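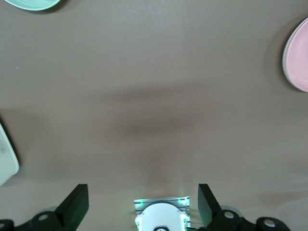 **From:** Lempi Aaltonen
**To:** clukus-users
**Subject:** Re: [clukus-users] Queue stalls after upgrade, retries pile up

Wagner Trindade wrote:

> We moved the Verholm site to the new release in March. Since then the
> outgoing queue stops draining once it reaches 1045 messages. The process
> is still up and answers status requests. Restarting it clears the backlog,
> then it happens again overnight. Disk and memory look normal. Config is
> the one Roswitha posted, with the retry interval lowered to 15 seconds.
> Is there a hard limit somewhere?
>
> Wagner

There is no hard limit at 1045. The queue size cap defaults to 3000 and you would see a "queue full" line in the log if you hit it.

I can reproduce something close to this on a test host. The cause is the retry interval together with the new per-host connection limit. The old release opened a connection for each retry and closed it on failure. The new one keeps a failed connection in the pool until the idle timer expires, and the idle timer is longer than 15 seconds. Each retry to a dead host takes a slot before the previous one has been released. With enough dead hosts in the queue, every slot is held and deliveries to healthy hosts wait behind them.

To check whether you have the same problem, run this while the queue is stuck:

```
clukus-ctl pool --state
```

If most entries are in `HELD` and the `active` column is zero, it is the same thing. Please post the output either way, with host names removed if you need to.

Workaround, in `clukus.conf`:

```
pool.idle_timeout = 10
pool.per_host_max = 2
```

The idle timeout has to be lower than the retry interval. A reload is not enough, the pool is only sized at startup. I would also put the retry interval back to the default unless something at Verholm depends on it. Retrying a dead host every 15 seconds gains very little.

Aitana has a patch that releases the slot on failure. It applies to the current branch but the shutdown test fails with it, so please don't run it in production yet. Angharad asked last month whether the Adebisi plugin is affected. It has its own pool code and I haven't tested it.

One separate point: the config Roswitha posted was written for the old release. `spool.sync` was renamed to `spool.flush` and the old key is ignored without a warning. Worth fixing while you have the file open.

Lempi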